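# Como preparar um aviso de obra para os moradores

Última revisão: 14 de dezembro de 2024

Este guia destina-se a quem tem de informar moradores e comerciantes antes de uma obra de infraestrutura: substituição de condutas, renovação de via-férrea, alargamento de uma estrada, construção de uma estação. Parte do trabalho feito na empreitada da ligação Carkik–Doolan, onde foram distribuídos 3000 avisos em papel na primeira fase. Os passos servem também para obras mais pequenas.

## Antes de escrever

Peça ao diretor de obra, por escrito, os seguintes dados:

- data de início e data prevista de fim;
- horário de trabalho, incluindo noites e fins de semana;
- ruas cortadas, totalmente ou numa só faixa;
- paragens de autocarro suprimidas ou deslocadas;
- cortes de água, luz ou gás;
- número de telefone atendido por uma pessoa durante o horário da obra.

Se faltar algum destes elementos, não avance com a versão final. Um aviso sem número de telefone gera reclamações na junta de freguesia, que normalmente não tem informação para responder.

Confirme também o nome oficial das ruas. Nas plantas de projeto aparecem muitas vezes designações antigas ou códigos de troço. O morador da Rua da Fonte não sabe que vive no troço 7.

## Definir a área de distribuição

Imprima uma planta da zona e marque três limites. O primeiro abrange os edifícios com frente para a obra. O segundo inclui as ruas por onde vai passar o trânsito desviado. O terceiro corresponde às pessoas que usam a zona sem lá morar: alunos, clientes, passageiros.

Para os dois primeiros limites, use papel na caixa do correio. Para o terceiro, cartazes nas paragens e uma página na internet chegam. Em Carkik, o primeiro limite tinha 373 fogos e o segundo era bastante maior, porque o desvio atravessava um bairro inteiro. Na primeira versão da planta esse bairro ficou de fora e foi preciso fazer uma segunda volta de distribuição.

Não se esqueça dos prédios com portaria. Nesses casos, telefone antes e combine a entrega.

## Escrever o texto

O aviso deve caber numa folha A4, de um só lado. A ordem recomendada é esta:

1. O que vai acontecer e onde.
2. Quando começa e quando acaba.
3. O que muda para quem recebe o aviso.
4. O que fazer em caso de problema.
5. Quem é responsável pela obra.

A descrição técnica fica para o fim, se ficar. Compare estas duas aberturas:

> No âmbito da empreitada de beneficiação da infraestrutura ferroviária, proceder-se-á à execução de trabalhos de contenção periférica.

> A Rua da Estação vai estar fechada ao trânsito entre a farmácia e a passagem de nível. Os peões podem passar pelo lado da escola.

A segunda diz ao morador o que ele precisa de saber. A primeira pode ir para a página do projeto.

Escreva as datas com o dia da semana e verifique-as num calendário. Indique as horas no formato de 24 horas. Evite «brevemente», «durante o período estritamente necessário» e «pelos incómodos causados». Se a data de fim não é certa, diga qual é a data prevista e quando será confirmada – os moradores aceitam melhor uma data provisória do que nenhuma.

## Rever antes de imprimir

Dê o texto a ler a duas pessoas que não trabalhem na obra. Peça-lhes que respondam, sem voltar a olhar para a folha, a que horas começa o ruído e por onde se passa a pé. Se errarem, o texto precisa de ser alterado.

Depois, faça a validação interna. Três assinaturas bastam: direção de obra, dono de obra e câmara municipal. Com mais pessoas no circuito, o aviso atrasa-se e volta a encher-se de siglas. Envie sempre um PDF fechado e peça as correções num único documento, com prazo de dois dias úteis.
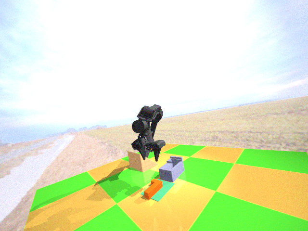 Dagmar Kolář escreveu-nos a dizer que, na obra dela, dois dias úteis nunca chegaram para a câmara responder e que passou a enviar uma primeira versão do aviso ainda com as datas em branco, só para fixar o texto. Quando as datas ficam fechadas, a segunda validação é feita no próprio dia.

É uma boa solução, desde que as versões estejam bem identificadas. Ponha a palavra RASCUNHO no topo da folha e retire-a só na versão assinada. Guarde todas as versões numa pasta com a data no nome do ficheiro.

## Distribuir

A distribuição deve acabar, no mínimo, sete dias antes do início dos trabalhos. Para cortes de estrada com mais de uma semana, conte 17 dias. Os comerciantes precisam desse tempo para mudar entregas com os fornecedores.

Entregue em mão nas lojas, escolas, lares e centros de saúde. Anote o nome de quem recebeu e a hora. No caso dos lares e dos centros de saúde, pergunte se as ambulâncias usam um acesso que vá ficar cortado e comunique a resposta à direção de obra no mesmo dia.

Se contratar uma empresa de distribuição, peça um registo por rua. Em Carkik o trabalho foi entregue à Graslow, com uma folha de controlo por equipa. Faça depois uma verificação simples: escolha algumas portas em ruas diferentes, toque e pergunte se o aviso chegou.

## Responder às chamadas

Prepare uma folha com as perguntas mais prováveis e as respostas aprovadas. Inclua pelo menos:

- acesso a garagens;
- recolha do lixo;
- estacionamento para residentes;
- vibrações e fissuras;
- pedidos de indemnização.

Registe cada contacto com data, morada, assunto e resposta dada. Uma folha de cálculo é suficiente para uma obra pequena. Firouzeh Hosseinzadeh, que montou o registo de Carkik, acrescentou uma coluna com a data prometida de resposta, e a lista passou a ser ordenada por essa coluna todas as manhãs.

Quando não souber responder, diga até quando dará resposta e cumpra o prazo, mesmo que seja só para informar que ainda não há decisão.

## Quando o plano muda

Se a data, o horário ou o percurso do desvio mudar, faça um novo aviso. Não corrija à mão o antigo. Use papel de outra cor, escreva «Alteração» no título e ponha a informação nova na primeira linha, seguida da antiga entre parênteses.

Retire os cartazes desatualizados das paragens antes de afixar os novos. Atualize a página na internet e a folha de respostas do atendimento telefónico na mesma manhã.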